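Ticket 223 – Undthorpe Animal Clinic
Subject: After-hours calls not reaching the on-call vet
Opened by: Ro-un Shim, front desk
Handled by: Ah-rin Yeo, Plesa phone support
Status: Resolved

Ro-un Shim wrote:

Hi there, and thank you in advance for your patience with me, as I am much better with cats than with phones! We're a small animal clinic and we use your Plesa line to forward calls to whichever vet is on call once we lock up. It has worked beautifully for us. On the night of 1/21/24, though, one of our clients called three times about her old beagle, Bodley, who had gotten into a bag of raisins, and every time she got the daytime greeting and then a dead line. She ended up driving him to the emergency hospital across the river, and I'm very glad to say he is home and eating like a horse. But Dr. Ledesma was awake with her phone next to her the whole evening and it never rang once.

I've already tried restarting the base unit at the desk, and I checked that Dr. Ledesma's cell number is typed in correctly (I read it back to her out loud, twice). I also called our number myself from the parking lot after closing and got the same thing she did.

Ah-rin Yeo replied:

Hi Ro-un, I'm so glad Bodley is all right. I have a beagle mix at home myself and there is no bag in my house that's safe. Thank you for testing from outside the building – that saves us a step.

I can see your three calls from that client in the log, and all of them were sent to the Daytime menu, so your system thought you were open. Could you please check two things for me?

Under Hours, what closing time do you see, and is there a little yellow flag beside it?
Under Schedules, is there anything listed as an override?
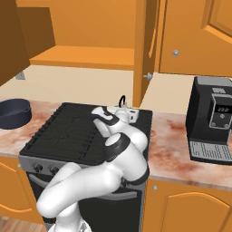

Ro-un Shim wrote:

Okay, I've looked at both. Closing time says 6:00 PM and there's no flag. Under Schedules there is an override called "Vaccine clinic late hours," and it has a start date back in May but the end date is blank. That would be the spring evening when we stayed open late for rabies shots. Our old office manager set it up and she has since moved away, so I can't ask her, but I do remember that night well, we had dogs lined up clear out to the sidewalk.

What I don't understand is why it would only cause trouble now. We've had plenty of after-hours calls go through since then. Should I delete it? I didn't want to touch it before hearing from you.

Ah-rin Yeo replied:

You were right to wait, and you've found it. An override with no end date sits above your regular hours, but it only takes effect when it's switched on. Your change history shows it was switched on the afternoon before the missed calls, from the front desk login. The button is right beside the one for the holiday greeting, so my guess is that someone was taking down the holiday message and hit the wrong one. It's an easy slip to make.

Please do this in order:

1. Switch the override off.
2. Open it and choose Delete, then Save.
3. Go to Hours and press Save there too, even though you haven't changed anything.
4. Call your main number from an outside phone after closing.

The dead line was a separate matter. The Daytime menu was trying to ring desk extension 400, which goes to sleep when you lock up. I've added a rule on our end so that any unanswered call to 400 now rolls over to the on-call number after 2 rings.

Ro-un Shim wrote:

All done! I called from my car after we closed and Dr. Ledesma picked up right away, and then my husband called from home to be sure, and she picked up for him too (she has asked us to please stop now). You guessed right about the holiday greeting, by the way. It was me, I took it down between a nail trim and a very upset parrot. I've put a sticky note on the monitor, and I let Bodley's mom know it's been fixed. Thank you so much, Ah-rin, and give your beagle mix a scratch behind the ears from all of us.

Ah-rin Yeo replied:

Will do! I'm marking this one resolved. If it acts up again, just reply here and the ticket will reopen with all of these notes attached.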